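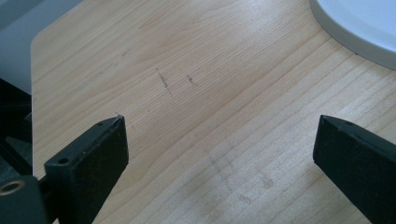

Can members still pay their dues in cash at the door?
Until the end of June. After that it's bank transfer or check only, see item 2.

Murkance Street Tenants Association, minutes
Present: Siamak Rezaei (chair), Ghazal Arabzadeh, Bijan Rostami, Pouran Ranjbar (notes). Apologies: Amirhossein Talebi, working late.
Started 7:10, last minutes approved, one spelling fixed.

1. Laundry room hours
Complaints again re noise after 10. Bijan wants the door on a timer. Ghazal says night shift people need it, no other time they can go. Long back and forth. Left as is for now, sign to go up asking people not to start a load after 10. Bijan not happy, asked for that to be noted.

2. Dues
Cash envelopes keep turning up with no name on. Agreed to stop cash end of June. Dues stay at 6 dollars a month. Ghazal to put the acount details on the newsletter.

3. Roof
Two quotes in. Golleck 2000 for the flashing and gutters, Wovument less but gutters not included. Landlord's office has both, no reply. Siamak to call again and ask for somthing in writing. Leak in 5 still going, tenant has pictures of the ceiling.

4. Courtyard party
Budget 300, same as last year. Grill borrowed from Amegashie deli if they'll lend it, Pouran to ask. Music off at 9. Rain plan = lobby.

5. AOB
Bike with the flat tire by the back stairs, whose? Tag on it, two weeks, then it goes.
Stroller parking put off till Amirhossein is here, his item.

Closed 8:25. Next one same place, Siamak has the key.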